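Torano publica una versión de su software de control para manipulación con dos brazos

Torano ha puesto a disposición de sus clientes una nueva versión de Livo, su programa de control para robots de dos brazos con manos de varios dedos. La actualización, disponible desde junio, cambia la forma de combinar las cámaras de muñeca con la de la cabeza.

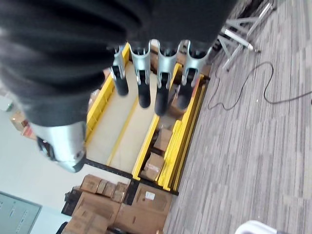

Cámaras de muñeca

El módulo de percepción, llamado Prondine, se entrenó con 1.380 secuencias de piezas y estanterías. Cuando el propio brazo o un objeto cercano tapa buena parte de la vista, el sistema reduce el peso de esa cámara en la estimación -- antes detenía el movimiento. 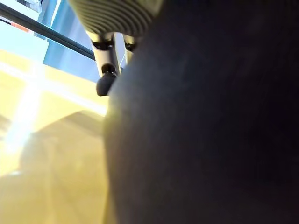
Dedo del robot visto desde la cámara de muñeca, con una masa oscura muy próxima a la derecha.

El planificador calcula ahora los dos brazos en un mismo ciclo de 26 milisegundos. Puede acercar una mano a piezas pequeñas de un estante mientras la otra permanece junto a una caja.
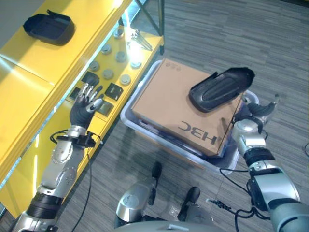
Agarre de piezas curvas

Livo incorpora también una biblioteca de agarres para carcasas y otras piezas moldeadas, con 18 posturas de mano. El operador puede corregirlas desde el editor y guardar cada cambio por separado.
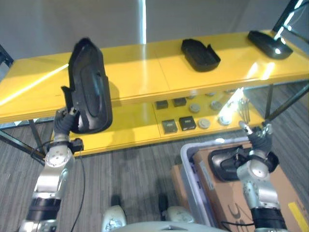 La integradora Alemayehu, que probó la versión previa durante nueve semanas, pidió además un registro de los agarres descartados. Torano prevé incluirlo en la próxima actualización. Las licencias vigentes no cambian de precio.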